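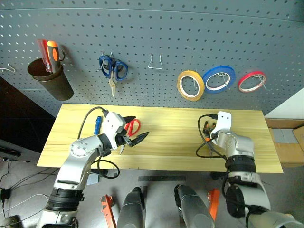 The tool corner of the repair room has a new order since last month, and several members asked me to write down how it works. The short version is that every small tool which is used more than once in an evening now has a place on the wall. The scissors with the blue handles hang with the blades down, the three tapes hang side by side (yellow, then blue, then red), and the screwdrivers stand in the brown cup at the upper left. The red-handled scissors belong to the table and may stay lying on it.

Before this we kept everything in the drawers of the old Eser cabinet. I was in favor of the drawers for a long time, I must admit. They are deep and they close well, but a person who comes here only twice in a month does not remember which drawer is which. At the members' meeting Eun-ji Noh proposed the pegboard and also found the hooks for us. We paid 82 dollars for the board, the hooks and the screws together, and the rest came from what we had already in the room.

Some of you asked why the tapes are not in a box. We tried a box. The rolls lay on top of each other, and it was always the lowest one that was needed. On a hook each roll can be taken without touching the other two. Please put back the same color in the same position. Yellow is for marking things that wait for a spare part, blue is for things that are ready to go home, and red is for things which must not be plugged in. New members learn this on their first evening, but it is easy to mix them up when the room is full.

About the cup I have two requests. First, only screwdrivers go into it, with the handle up. In spring we had pencils, a toothbrush and one knitting needle in there, and then it was too heavy and came down from the wall. Second, the long screwdrivers from the Morno set should go back to their own case, also when you need them again the next time. They are too long for the cup and they pull it forward.

We left a free hook on purpose next to the blue scissors. If you bring your own tool for the evening, you can hang it there while you work, so it does not disappear under somebody's radio. Please take it home again afterwards -- we have already one pair of pliers and one small hammer that no one has claimed. They are on the windowsill with a paper note.

The tabletop should be wiped with a damp cloth only. The cleaner in the Gilton bottle is for metal and it leaves pale spots on the wood. Whoever closes the room looks over the board for one minute and puts back what is still on the table, except the red-handled scissors. The rest of the closing list hangs by the door as before.

The parts shelf is the next thing to do. It holds mostly cables and lamp sockets, and also the box of switches from the Fedoruk workshop which we received when they moved. I would like to sort it in December, when we have fewer visitors, and I need two or three people for one afternoon. It would be good if one of them knows old plugs better than I do. The list for signing up is in the kitchen, and coffee will be there from 10 in the morning.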